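水烧开的时候，为什么会咕嘟咕嘟响？

小朋友，你有没有在厨房门口等过一壶水烧开？等的时候总觉得特别特别久，对吧？今天我们就趁着等水的工夫，慢慢聊一聊锅里的那些小泡泡。

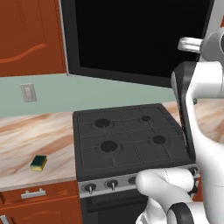

法拉吉·莱泽尔（Faraji Laizer）来信问，为什么他家的水还没有开，锅底就已经冒出好多小泡泡了，那些泡泡是不是水蒸气变的呢？

这个问题问得真好，我读完以后高兴了好半天！我们一点一点来说。

自来水里面其实悄悄藏着一些空气，平时你看不见它们，因为它们溶在水里了，就像糖溶在水里一样。水慢慢变热，就装不下那么多空气了，空气只好跑出来，变成一颗一颗亮晶晶的小泡泡，贴在锅底和锅边上。所以法拉吉最先看到的那些泡泡，主要是空气。

再过一会儿，锅底的水越来越烫，有一小部分水真的变成了水蒸气，在锅底鼓起一个泡。泡泡往上跑呀跑，可是上面的水还没有那么热，它一碰到凉一点的水，就又缩回去变成水了，“啪”的一下不见了。好多好多泡泡接连这样缩掉，就会发出嘶嘶、嗡嗡的声音。老人家常说“响水不开，开水不响”，说的就是这件事。

等到整锅水都够热了，泡泡就不会半路缩掉了。它们一路往上升，越升越大，到了水面“噗”地破开，把水蒸气放出来，水面也跟着翻滚起来。这时候我们才说：水开了！声音呢，从尖尖的嘶嘶声，变成了低低的咕嘟声。

那么水要多热才会开？在海边，大约是一百摄氏度。可是你要是住在高高的山上，就不一样了。山上的空气稀薄一些，压在水面上的力气小，泡泡更容易鼓起来，水不到一百度就开了。我有一年七月去一个叫克拉斯托的山村住了几天，村子海拔2,881米，那里的水大约九十度就翻滚了。我照着家里的习惯煮土豆，煮到平常该熟的时候去戳一戳，里面还是硬邦邦的，只好坐在小板凳上继续等，肚子饿得比锅里的水还要响呢。后来房东奶奶借给我一口高压锅，锅盖扣得紧紧的，蒸汽跑不出去，里面的压力变大，水就能烧得更热，土豆很快就软了。

还有一件事，很多人会弄错。壶嘴上方那一团白白的“烟”，并不是水蒸气，水蒸气是看不见的。它从壶嘴跑出来，遇到凉凉的空气，变成许许多多很小的水珠，聚在一起才白茫茫的。它们看上去软绵绵的，却会烫伤人，千万不要伸手去摸。

想自己看一看吗？请爸爸妈妈来开火，你站得远远的，先别看，闭上眼睛听。听到声音变了，就大声猜：“开了！”再请大人替你看看猜得对不对。如果家里有透明的玻璃锅，那就更好了，最早的小泡泡从哪里冒出来，隔着一段距离也能看清楚。看完可以画下来，寄给我们。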